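Hand Towels: Folding and Storage Notes

Last updated: February 14, 2019

Terry hand towels at the Gidness guest house are folded on a felt-covered table before they go to the shelves. The first stage is sorting and opening out. The notes after it cover the fold, the stack and the shelf.
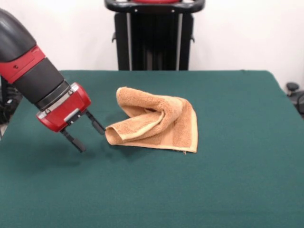 Rocío Zabala asks whether the border band should end up inside or outside, as the Britine house has always turned it in and its stacks look narrower. Outside is the practice at Gidness. A woven band has no loops, so it is thinner than the terry next to it. Turned in, it leaves a hollow near the edge of the folded towel and the stack leans toward that side after six or seven pieces. The Britine shelves are shallow and have a front lip, so the lean does less harm there.

Small tan-orange terry towel, crumpled and partly folded over on itself. The paler woven border runs diagonally across the cloth and is the easiest line to work from when opening a towel out. Dark green felt on the table.

Opening out

Find the border band first. Hold it at both ends and lift until the cloth hangs free, then lower the far edge to the table and let the rest follow. Pulling a towel flat from the middle stretches the loops and leaves the hem wavy. A hem that is already wavy can be drawn straight by hand while the towel is slightly damp. Once dry it will hold whatever shape it dried in.

Smooth from the center toward the short ends with the flat of the hand. Two passes are enough. Terry does not need to lie perfectly flat, but a ridge left under the first fold will show through all the later ones.

The surface

Felt was chosen over bare tabletop after a comparison in June. On a varnished top the towel slides during the second fold and the corners drift apart. Felt grips the loops and keeps the lower layer still. The drawback is lint: new towels shed, and pale fluff is easy to see on dark green. Brush the felt in one direction at the end of each session. A damp cloth mats the surface and should be avoided.

The felt is replaced when it thins at the front edge. The present piece has been through 258 sessions and is still serviceable.

The fold

Gidness uses a fold in thirds along the length, then in half. Lay the towel with the long side facing you. Bring the near third up and the far third down over it, keeping the long edges parallel. Fold once across the middle so that the two short ends meet, with the border bands facing out. Turn the finished piece so the rounded edge faces the front of the shelf.

Nabila Fahmy's version, used for the narrow cabinet on the upper landing, adds one more fold in half. It is compact, but the piece springs open if it is not stacked at once — thick towels more than thin ones.

The stack

Sixteen to a stack is the working limit. Higher stacks compress the lower towels and the bottom two or three come off the shelf stiff. Alternate the direction of the rounded edge only if the stack will be moved in a basket. On a fixed shelf, keep all of them facing the same way.

Freshly washed towels go to the bottom of the stack. This takes longer than placing them on top, but it evens out the wear. Before the change, the same few towels were in constant use and the borders on those frayed well ahead of the rest.

Color and borders

The house stock is 42 hand towels. Older pieces have a border close in tone to the terry, and newer pieces may be lighter or darker. Sort by border before stacking; mixed borders make an uneven stripe down the front of the shelf and slow the check for missing pieces.

Towels with pulled loops are set aside. Trim each pulled loop level with the pile using small scissors. Do not pull it through — the loop is part of a longer yarn and the row beside it will draw in.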